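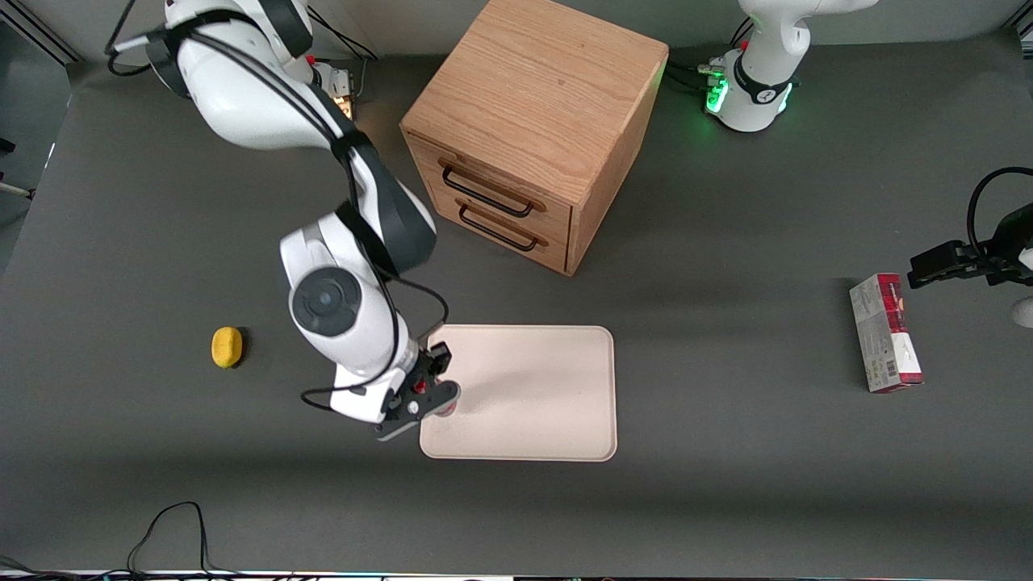 Re: [bench-arms] Budget round, second station at Bickerstaff

From: Jade Tapley
To: bench-arms list
Date: May 16, 2019

Hello all,

Sorry to have gone quiet on this, I was over at Wasstead for most of the week and the signal there is dreadful. I've now read the whole thread from the start with a cup of tea and I think we are closer to agreeing than it sounds. I've left Derek's message in below so that people who joined part way through can see what he was asking.

On Mon, Derek Inskip wrote:
> Before I put my name to this I would like to understand three things.
> (1) Why must the new station have 2 arms? One arm is half the money, or
> near enough, and Lacey tells me a good deal of the tray work is done
> with one.
> (2) What is in the line called "bench items"? It says 535 pounds and
> nothing else. I can't pass a line that says nothing else.
> (3) Is the enclosure in the price or not? Last time it wasn't and we
> had a very unhappy month.
> I'm not against it, I just want it written down.
> Derek

Derek, all fair, and thank you for asking before the order went in and not after!

On the arms. Lacey is right that plenty of the picking into the tray only needs one, and if that were all we ever meant to do I'd be on your side. But the list of jobs that Moataz sent round in the spring has the drawer tasks on it as well, and those are where a single arm gets into a muddle. You want one gripper on the pull handle and the other free to put something in or take it out. The same goes for anything in a tall carton, which has a habit of toppling when you poke at it from one side. We could buy one arm now and add the other later, and I did ask Droneo about it, but the second mount and the extra cabling would then be charged as a separate visit, and we'd lose the station while they did it. I'd sooner have the pair from the start, even if it means waiting for the money.

On the bench items, you're quite right, I was lazy. It is the small wooden drawer cabinets (two of them, so there is a spare when a runner goes), a stack of the shallow cream trays, sponges, boxed groceries, and a bag of small bits and pieces for gripping. It also covers new matting for the floor, which I admit isn't a bench item by any stretch, but I didn't know where else to put it. Alfie has the full list with prices and I've asked him to send it to you today. Please do keep the cabinets in, whatever else comes out. They need to match the one on the present bench, handles and all, or we end up comparing apples with pears between the two stations.

On the enclosure, yes, it is in. The quote from Sekdale has the metal frame as its own line this time and I've made them put "fitted" next to it. It does not have cable management, though, and I would like us to talk about that. Anybody who has walked past the bench lately will know what the near corner looks like, with the black cables lying in loops along the edge of the table. It works, I suppose, but every time somebody wants to move a tray they have to mind their sleeves. Proper trunking under the tabletop would be a modest sum added to the order now and a nuisance to do afterwards – I'd put it in.

One more thing that I don't think has come up. The support cover is quoted at 36 months and starts on the day of delivery, whether or not we've got the thing running. Bickerstaff won't have the power sorted until the electrician has been back, so please let's not have it all turn up early and sit in its crates using up the cover. Moataz, could you ring Sekdale and see if they would hold delivery until we say so? They were very decent about it with the last lot.

I haven't put anything in for spare gripper fingers. The black ones we use at the moment have held up better than I expected, but Lacey keeps the log and will have a firmer view than mine. If she thinks we need a set on the shelf then I'd rather find out this week than in the middle of a run.

So, from me: both arms, cabinets stay, trunking goes in, delivery held. If anyone feels strongly the other way do say so on the list, where Derek can see it, and don't catch me in the corridor because I will forget.

All the best,
Jade

--
Jade Tapley
Bickerstaff workshop, upstairs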